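Chapter 7
Learning from a Site Visit

7.1 Why this chapter starts outside the classroom

The first six chapters treated the robot as a set of parts: joints, motors, sensors, a controller, and the code that ties them together. A reader who has worked through the problems can compute the reach of a two-link arm and choose a motor for a given load. Those skills do not tell the reader how a working group spends its day, or where its time goes. A site visit does, provided that the visitor knows what to look at.

The visit used throughout this chapter took place in June, during an open day at the Troncoso workshop. The host was Neusa Dantas, who runs the manipulation group there. Heloísa Aguiar kept the written record, and the tables in Sections 7.4 and 7.5 are taken from her notes. The program listed three stops: the machine hall, the software room, and the demonstration area, where tasks are performed by hand and recorded for later use in training.

7.2 Before the visit

A visit report is only as good as the questions behind it. The group prepared its questions in writing and sent them to the host ahead of time. They fell under four headings.

Task. What is the object, where does it start, where must it end, and how is success decided?
Hardware. What holds the object, what measures the motion, and how are the two kept in step?
Operator. Who performs the task, for how long, and with what training?
Data. What is stored, what is thrown away, and who makes that choice?

The fourth heading received the shortest answers on the day and took the most follow-up afterward. Students planning a visit of their own should allow time for it.

7.3 The demonstration area

In a hand-held demonstration, the operator works with a gripper in each hand and carries out the task directly. No arm is present. The path of each gripper and the opening of its jaws are the quantities of interest, and a learning method later maps them to the motion of a robot fitted with similar jaws. Compared with remote control of a full arm, the method is fast and needs little floor space. Its main weakness is that a person can move in ways that the target arm cannot, so each recording has to be checked against the joint limits covered in Chapter 4.

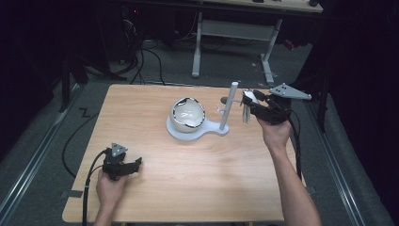

Table-top tasks of this type place two demands on the operator. The first is approach: the jaws must arrive at the part in a pose that leaves room to close. A slender upright part is forgiving in height and strict in sideways position, since an error to either side brings a finger into contact before the jaws are in place. The second demand is the use of the other hand. In many tasks one gripper acts while its partner waits, and the waiting gripper should be kept clear of the path of the first. Dantas asks new operators to practice the waiting hand separately.

Cables deserve a line in any report. A wired gripper pulls slightly on the wrist, and the pull changes with the pose of the arm. During the question period, Dantas said that her group plans the cable route before it plans the task.

7.4 Volume and yield

By the date of the visit the group held 1,953 recorded attempts in the task set known in-house as Prollum. The target for any single task is 500 accepted attempts. An attempt is rejected for either of 2 causes: the tracking was lost, or the end state did not meet the written rule. Aguiar's notes keep the causes apart, and the distinction matters. Lost tracking points to a fault in the setup. A missed end state points to the operator or to the rule itself, and a rule that operators often miss may be badly written.

Table 7.1 lists the accepted and rejected attempts by task. Table 7.2 gives the same figures by operator, with names removed.

7.5 What the reader should be able to do

After completing this chapter, the reader should be able to:

Write a question list for a visit under the four headings of Section 7.2.
State the end condition of a table-top task in one sentence that two people would judge the same way.
Separate setup faults from operator faults in a table of rejected attempts.
Compare hand-held demonstration with remote control for a given task and arm.

Terms introduced in this chapter: attempt, end state, yield, approach pose, waiting hand.

Section 7.6 begins with the machine hall and the Stivano cell, where the object is fixed and only the tool moves.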